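Guidance for households in the Mudgway collection area: preparing mixed plastics for drop-off

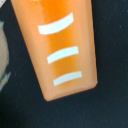
Rigid household plastics are accepted at the Grandilitz Road depot throughout the year. Loads that have not been prepared may be declined at the gate. Residents are asked to complete the steps below at home, where there is room to work.

## Before you begin

You will need a tub of warm water, a stiff brush, a screwdriver and two clear bags. Black garbage bags are not accepted. Each household may bring up to 35 kilograms per visit.

## Sorting

1. Turn each item over and look for a moulded resin code. Codes 2 and 5 may be placed in the same bag.
2. Place items with no code in the second bag. Depot staff will assess these on arrival.
3. Set aside anything soft enough to scrunch in one hand. Soft plastics go to the separate cage beside the weighbridge.
4. Set aside garden hose, fishing line and rope. These tangle in the shredder and must go in the general waste bay.

## Cleaning and dismantling

1. Rinse off food and soil. A faint stain is acceptable; grease and potting mix are not.
2. Remove screws, springs, axles and batteries. Batteries must be handed to staff directly and must never be left in a bag.
3. Peel off large labels. Small printed labels may remain.
4. Leave items to drain overnight.

Items longer than 450 mm should be cut down or carried in loose. Please do not cut painted items, as flakes contaminate the remainder of the bag.

## At the depot

Report to the office on arrival and state your street name. Bags are weighed, opened and tipped onto the inspection table. Accepted material is sent to Odimero for granulating. The depot received almost 3,000 bags last year, and those containing mixed metal parts took longest to clear.

Commercial quantities are handled under a separate agreement. Schools and clubs should contact Anahera Dunstan, Resource Recovery Officer, before collecting on behalf of members.

The depot closes to vehicles at 3:30 pm. From September, the soft plastics cage will be relocated to the Clultutthorpe side entrance.

Enquiries concerning declined loads should be made in writing to Krystyna Gajewski, Depot Supervisor.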